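Search this project
Go to file

# golon-push

Code, configs and a small set of recordings for a two-armed mobile robot that takes hold of a folding wheelchair by its push handles and moves it.
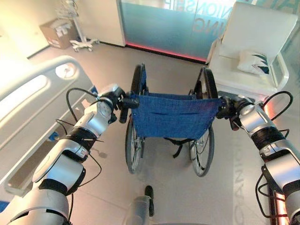
Both grippers on the push handles, seen from the head camera. Bed on the left, armchair on the right.

## Status

Works for straight pushes and wide turns. Tight turns are unreliable. Nobody sits in the chair during any run, and the code should not be used with a person in it.

Golon is the name of the robot. It was put together by Rattana Phetsri and Haris Bajwa in the Prula workshop, using shared bench space and tools. Most of the code was written at home and tested at Prula in the evening. Recordings from other rooms use the same robot and the same settings unless the notes file says otherwise.

## What is in the repo

- `arm/` joint limits, gripper code, handle approach
- `base/` drive control and the stop logic
- `vision/` handle finder, runs on the head camera only
- `episodes/` index file and download script for the recordings
- `notes/` one text file per recording session, typed up afterward
- `print/` files for the finger pads

The recordings are too big for the repo. Run `episodes/fetch.sh` and give it a folder with enough free space.

## Recordings

There are 1,000 episodes in the set. An episode starts with the arms at rest and ends when both grippers have let go, or when the operator hits stop. All were driven by hand through the leader arms. The policy was trained afterward.

Each episode folder holds:

- head camera video
- joint positions for both arms
- gripper opening, left and right
- base speed, commanded and measured
- `meta.json` with operator, room and result

The result field is `ok`, `slip`, `miss` or `stopped`. `slip` means a gripper came off a handle after closing. `miss` means it closed on nothing, or on the backrest fabric. Please keep the failed episodes in if you republish the set. They were useful for training the retry step.

The operator field is `rp` or `hb`. These tend to look different. Haris comes in from above the handles, Rattana comes in level and squares up the base first. A policy trained on both without the operator field hesitated at the last moment before closing, so the training script reads the field by default. Set `use_operator: false` if you want to see the effect.

## Setup

You need a Linux machine with a supported GPU. The install script makes its own Python environment and does not touch the system one.

1. Clone the repo and run `install.sh`.
2. Copy `config/local.sample.yaml` to `config/local.yaml`.
3. Put in the arm ports. Left is always listed first.
4. Run `python -m golon.check`. It moves each joint a little and prints the readings.
5. Run `python -m golon.home`. Keep clear of the arms.

If step 4 reports a joint out of range, power down and move that joint by hand to the middle of its travel. Do not raise the limit in the config. We did that in December and bent a bracket.

## Running a push

Park the robot behind the chair, facing the backrest. Brakes off. Then:

`python -m golon.push --distance 2`

Distance is in meters. The arms reach, the grippers close, and the base waits for a key press before it moves. The wait can be turned off with `--no-confirm`. We leave it on.

Grip force is set in `arm/grip.yaml` and is 40 percent of maximum for both sides. Lower than that and the left side slips in turns. Higher marks soft handles.

## Handle finder

The finder looks for two dark ends at the top of a backrest and expects them to be level with each other. It does well with the back of the chair square to the camera. Things that confuse it:

- armrests or bed rails close to either handle
- bags or coats hung on a handle
- large lettering on glass or on the floor
- colored light reflecting off a smooth floor

For lettering and reflections, crop the search area with `roi` in the config. For the first two, move the item or move the chair.

## Known issues

- **Cable loops.** The arm cables run on the outside and can snag on furniture when the arms swing wide. Check both sides before homing. A version with the cables held closer is on the `tidy` branch, but it limits the wrist.
- **Casters.** If the front casters are turned sideways at the start, the chair jerks to one side. Roll it forward a few inches by hand first.
- **Close rails.** The base has no side sensors. Passing a bed or a wide chair is up to the operator.
- **Timestamps.** In 9 episodes the video runs ahead of the joint data. They are listed in `episodes/skip.txt` and the loader leaves them out.
- **Folding.** The robot does not fold or unfold the chair. There is a stub for it in `arm/fold.py` that does nothing.

## Parts

The finger pads are printed in flexible filament and glued on. They wear out. Print a spare pair. The base controller is a Vollholm board with stock firmware, and the leader arms use Rizvi joint encoders. The full list with quantities is in `parts.csv`. Prices are not kept up to date.

## License

Code is MIT. Recordings are CC BY 4.0. Credit "golon-push, Phetsri and Bajwa".

## Contributing

Open an issue before sending a large change. For a failed grasp, attach the episode folder and your `grip.yaml`. Reports on other chair models are welcome, mainly ones with angled or height-adjustable handles, which we have not tried.

2 comments
Share

Contact | Terms | Back to top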